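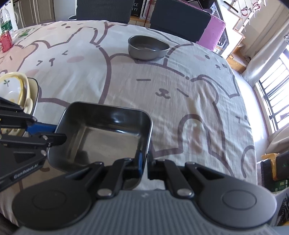
Home Reviews Kitchen Contact
3 min read

I've had the Kevus dish rack next to my sink since September, and I've been meaning to write it up ever since, but you know how it goes once the school year gets moving! My old wire one had rusted through at the feet and left orange rings on the counter that took a whole afternoon and most of a box of baking soda to get out.

The Kevus cost me $57, more than I ever thought I'd pay for a place to put wet plates. It has two levels, and the bottom one holds 14 dinner plates if they're the flat kind. Deep bowls are another story (they lean on each other and drip on whatever is underneath), so mine go up top with the mugs. The drain spout swivels, which I love, and it pours straight into the sink without that little puddle I used to mop up every night.
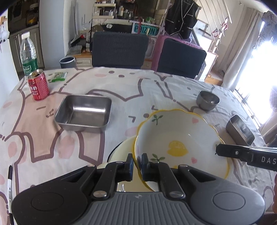
Li-hua Cheng wrote in to say that hers started wobbling after 3 months, and that tightening the side bolts fixed it for a week at most. Mine hasn't done that yet, but I did go and check the bolts after reading her note, and one had worked itself a bit loose. I'd still buy it again, though I'd wait for a sale and get the gray.

We use cookies to improve your visit. Accept Manage settings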